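Joler Land Acquisition Register
Version 4

Home / Products / Registers / Joler

Overview | Records | Notices | Maps | Import and export | Hosting | Ordering

Joler is a register for authorities and agents who acquire land in parcels under statutory powers or by agreement. It holds the parcel, the people with an interest in it, the notices served on them, the objections received and the sums paid, and it keeps every earlier state of each record. It is supplied by Atero as a hosted service or for installation on the customer's own server.

The register is meant for schemes with a fixed boundary: a road, a housing layout, a reservoir, a rail depot. It can be used for general estate management, but there are no functions for rent collection or building maintenance and none are planned.

Parcels

A parcel is the basic unit. Each one has a reference number, an area, a boundary, a land use class and a status. The standard record has 103 fields, most of them optional. Fields not in use can be hidden for a whole scheme or for one group of users. Hiding a field does not delete what is in it.

Parcels can be split and merged at any stage. The parent number is kept, and anything attached to the parent (notices, letters, valuations, court references) stays visible from each child. Where a split takes place after an award has been made, the register asks for an apportionment before the new records can be saved. The apportionment can be by area, by stated value or by hand.

Land released from a scheme is not removed. It takes the status Withdrawn, with the date and the number of the order or resolution, and it still appears in the boundary history. The same applies to land left out because of an exemption, such as a burial ground or a place of worship.

Interests

Freeholders, leaseholders, tenants, mortgagees, holders of rights of way and persons in occupation are all recorded as interests. One person may hold several interests in several parcels, and shared interests are entered as fractions. The register checks that the fractions for each class of interest add up to one whole and flags the parcel if they do not. It does not prevent saving, as title is often incomplete in the early months.

Unknown owners are entered as such. Do not use a dummy name: the search for unserved interests depends on the Unknown owner flag.

Notices and time limits

Notice templates are held by scheme. Each template has a period, a method of service and a list of interests to be served. When a batch is issued the register writes one service record per interest and works out the last day for objection. Public holidays are taken from a calendar kept by the customer. If the calendar for the following year has not been entered by December, a warning is shown to scheme administrators when they log in.

Proof of service can be attached as a scan or a photograph. A posting certificate, a signed receipt and a picture of a notice fixed on site are treated as separate kinds of proof, and a template can require any combination of them.

Objections

Objections are logged against the parcel and the interest. Grounds are picked from a list which the customer can change. Late objections are accepted and marked late -- whether they are considered is a matter for the authority and not for the software. The hearing list can be sorted by parcel, objector or representative, and printed with or without addresses.

Compensation

Heads of claim are entered singly. The register records the amount claimed, offered, agreed and paid under each head, with dates. Interest can be simple or compound and can change rate part way through a period. Advance payments are deducted in date order. Where land is given in exchange, the allotted plot is entered as a payment in kind and linked to its own record, so that the same plot cannot be allotted to two claimants.

Joler does not value land. Figures come from the valuer's report, which should be attached.

Maps

Boundaries are drawn in the map window or loaded from a survey file. The map module is supplied under the name Marquez and is included in the hosted service. For local installation it is ordered separately. Overlaps and gaps between parcels are listed after each load. The tolerance is set per scheme, and the default is 2 centimetres.

Scanned plans can be placed behind the boundaries with three or more control points. Old cloth and paper plans stretch unevenly, and a scan of one should be treated as a guide to shape only.

Import from older registers

Data can be brought in from spreadsheets and from Vudari, the register which Joler replaced. A trial import is always run first and produces a report of rows accepted, rows changed and rows refused. Atero will take on the import as a fixed-price service where at least 95 per cent of rows pass the trial. Below that level the work is charged by the day.

Vudari files made before the change of reference format need the conversion table from the support desk. Ask for Niilo Pitkänen and give your licence number.
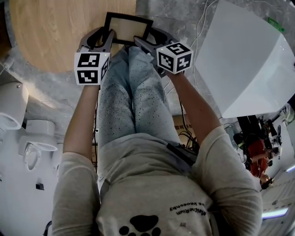
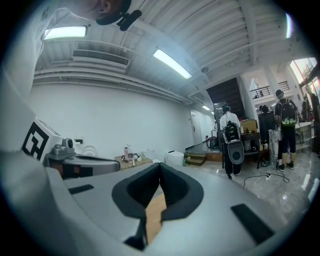 Access and audit

User roles are Reader, Clerk, Officer and Administrator. Officers may approve notices and awards, Clerks may prepare them. No role can delete an audit entry. An audit export can be made for a single parcel, and includes the text of every field before and after each change, the user, and the time.

A read-only login can be issued for counsel or for an inquiry. It ends on a set date and can be limited to named parcels.

Requirements for local installation

A server running a supported database, a current web browser on each workstation, and a mail relay if notices are to be sent electronically. Scans take up most of the storage. Backups are the customer's responsibility.

Licences and ordering

Licences are per scheme, with no limit on users. A closed scheme can be kept as a read-only archive at a reduced yearly charge. Training is offered on site or remotely, and is quoted separately.

For quotations and trial access contact Marjatta Huttunen, Registers, Atero. Please state the number of parcels, whether hosting is needed, and the format of any existing records.

Page revised August 2022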